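Buy the table first

Every May the budget form comes around, and every May somebody in our building writes "robot arm x 1" on it and a price, and thinks the job is done. I've been that somebody. The year I did it, the arm arrived in a very nice box and then sat on a shelf until spring, as we had nothing to bolt it to, nowhere to plug it in that didn't trip the breaker, and no money left to fix either problem.

So this is my yearly grumble, and I'll try to keep it useful. I think most small labs and workshops plan their robot purchases backwards. They start with the arm and work outwards. I'd start with the table, the floor and the power board, and get to the arm about halfway down the page.

Let's talk numbers, seeing as that's what the form wants. When we finally set up our second bench, I kept every receipt in a biscuit tin. The bits that weren't robot came to $1491. I'd pencilled in 100. I still have that page, and Dayana Cortés, who signs off our spending, still brings it out when she wants me to be humble. The rail and brackets were a chunk of it, and so were stands, clamps, extra cable, cable to replace the cable I'd bought too short, and $107 for freight on one box of fasteners from Arellano. (I could have driven there. I'd have had a pie on the way, too.)

None of that is glamorous, and you won't see it in a catalogue photo. The arms in the Ristier brochure float on a white background with no cords at all. Lovely. Where does the power come from, the moon? 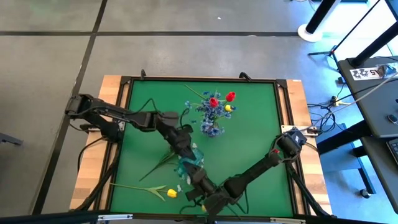
The other thing I'd argue for, and here I know I'm going to lose a few of you, is two cheap arms over one good one. I used to be firmly on the other side. A single arm with a better reach and a better warranty looks like the grown-up choice on paper. But think about what you want the thing to do all day. Putting a flower in a vase is a two-handed job when I do it at home, and I've had a lot more practice than any robot. If one hand can steady the glass while the other fiddles with the stem, you've got a task worth working on. With one arm you end up building a jig to hold the vase, and then a different jig for the next vase, and pretty soon you've spent the price of the second arm on jigs.

Which brings me to the line I get the most grief over - props. We budget for motors to the last dollar and then expect the things they pick up to come out of someone's kitchen. I put $767 on the form for props one year and got a note back asking if it was a typo. It was not! Artificial flowers shed bits. Glass breaks, and when it breaks you want the same vase again, the same colour and the same size, and by then the shop has moved on to a new season's range. Buy spares the day you buy the first one. Same goes for silk tulips, or plastic ones, or whatever you're using. I've lost most of an afternoon driving between discount shops looking for a yellow that matched.

I'll give the other side its due. Dayana's view is that if you let people like me write the list, we'll spend the lot on clamps and never get to a robot. She prefers a bundle from one supplier, and last time round she had quotes in from Stusus and Grondisine for the whole kit, bench included. Both were tidy. There's a real comfort in having one phone number to ring when it stops working. If your place has no one who enjoys drilling holes in a table, take the bundle and don't feel bad about it.

But read what's in it. Ask how long the cables are. Ask if the rail comes with corner brackets or if they're "available separately", a phrase that has cost me more than any motor ever did. Ask where the desk goes, because whoever runs the thing needs a keyboard and a spot to sit within reach of it, and that takes up more floor than the bench does. I put tape down on our floor before I order anything now, and walk around it for a week. People step over it and roll their eyes, fine. Last year it saved me from buying a table that would have blocked the storeroom door.

My form is due again soon. So far it has a table on it, two lengths of rail and a box of spare vases, and I haven't looked at a single arm yet.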